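**Student robot club reaches Destitz regional final**

A student robotics club from Sketitz has won a place in the regional final of the Berge Challenge – and its members are already back at work on the hardest part of the task, serving a cold drink.

The club has 13 members and is run after lessons by technology teacher Ghazala Butt. Teams at the Berge Challenge must program a robot to lay out a tray, find the right bottle and pour without spilling, all with no help from a human hand. Judges award up to 1,000 points across 3 rounds, and the Sketitz students scored 800 in their heat in January, their best result yet.

"I thought we'd be happy just to finish," said team captain Gerardo D'Amico. "Then the score went up and the whole bench was shouting. I lost my voice for two days!"

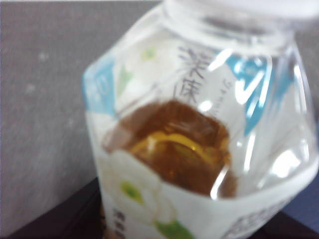

*A bottle of tea in close-up, from the camera at the robot's wrist.*

Clear plastic has been the club's great enemy. Light bounces off it and the software, which the students have named Cukix, can easily lose track of where a bottle begins and ends. Nives Galli has spent most of this term teaching it to look for the label first and work outwards from there.

"Labels are lovely," she said. "They're big and they've got colours on them. Once Cukix has the label, it can make a good guess at the rest." 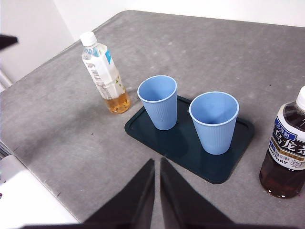
Pouring is where the marks are won, and Leopoldo Solís is in charge of that part of the program. He has been writing a separate routine for each kind of container, starting with how the gripper should approach it. The practice table has two light blue cups standing on a dark teal tray, with tea bottles of different sizes to either side, so the robot has a proper choice to make before it pours anything.

Ravindran Poduval, one of the heat judges, said he had loved watching the team talk through every problem together – even the ones that cost them points.

The final takes place in Destitz on 5 July 2024. Doors open to families and friends, and entry is free.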